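Shared laundry loft "will save tenants money", says Zonside. Tenants would like to see the sums

Dec 14, 2025

Zonside has put forward plans to open a shared laundry and drying loft at Ongart, the former works building in Jotescombe, and says households who use it will be better off by £284 a year. The figure is printed in large type on the front of the leaflet that came through doors this month. How it was reached is harder to find.

The leaflet says the saving comes from "lower running costs and fewer repairs" when neighbours share machines instead of keeping one each. It doesn't say how many washes a week it has in mind, what tenants are assumed to pay for electricity, or whether the £15 monthly membership has been taken off before the total was worked out. Asked about this last point, the company said the figure was "illustrative" and that full details would follow in the new year. Fifteen pounds a month is £180 a year, so the answer matters a good deal.

Zonside hopes to sign up 200 households across Jotescombe. Members would book a slot by phone or at the door, bring their own powder, and carry their washing home or leave it upstairs to dry. Anyone who lives at the bottom of the hill may already be thinking about the weight of a wet double duvet cover.
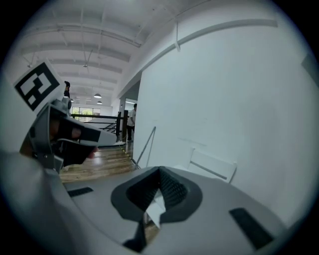
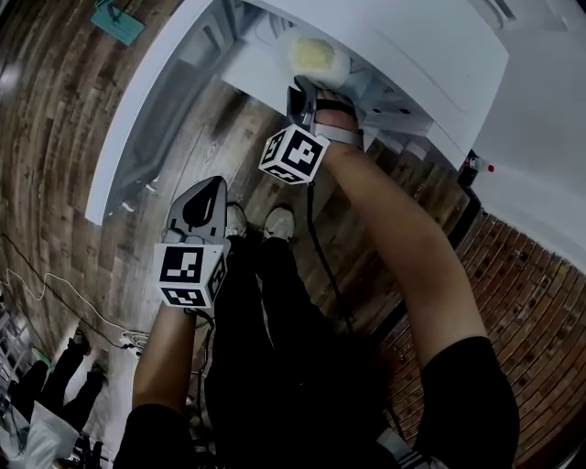
Drying space is the part of the scheme that deserves a closer look, and it gets two sentences in the leaflet. Zonside says the upper level is "naturally warm and airy", and that most loads will be ready to collect in five hours. There is certainly some height to it, with exposed structure overhead, pendant lamps and a black metal railing in front of the windows. But a tall room in December is an expensive room to keep warm, and damp sheets don't make it any warmer. The company could not say what temperature the five hours was based on, or what time of year. It did say that opening a window was an option.

Power is another matter. Cables were running over the plank floor near a large white appliance, towards a small white power strip or cluster of plugs. Zonside says the electrics will be checked before members are let in, and that extra sockets are in the budget. It would not say how many, or how many machines they are meant to serve. For a business whose whole offer is plugging things in and letting them spin, that seems an odd thing to leave until later.

Then there is Mornon, the booking system that members will have to use. It charges a late fee if a load isn't collected on time. The leaflet calls this "a gentle nudge" and doesn't put a price on it. A similar arrangement for the bicycle store was dropped last winter after residents complained they were being charged when the door wouldn't open.

To be fair to Zonside, there is a need. The old launderette by the bus station shut in the spring, and plenty of the smaller flats in town have nowhere to put a washing machine, let alone an airer. Several residents at the open evening said they would gladly pay for somewhere decent to wash bedding. They also asked whether there would be a lift, and were told it was being looked into.

Plans can be seen at the library until the end of December. Comments should be made in writing.

Reader comments

duvet_days
£284 compared with what? I do two loads a week and my machine was second-hand. I can't be spending that much on it in the first place.

hillfoot resident
Went to the open evening. Nice biscuits, no answers. I asked three times whether the membership was included and got told about the community benefits.

Oldworks
Bit of a sour article if you ask me. My flat is black with mould from drying clothes on the radiator and I'd sign up tomorrow. Give them a chance.

duvet_days
@Oldworks I'd sign up as well if they'd tell me what the late fee is. I work shifts, I can't be back on the dot for my towels.

tealeaf
Is it open Christmas week? Couldn't see it on the leaflet.

hillfoot resident
@tealeaf they hadn't decided on an opening date when I went, so I wouldn't save your washing up for it.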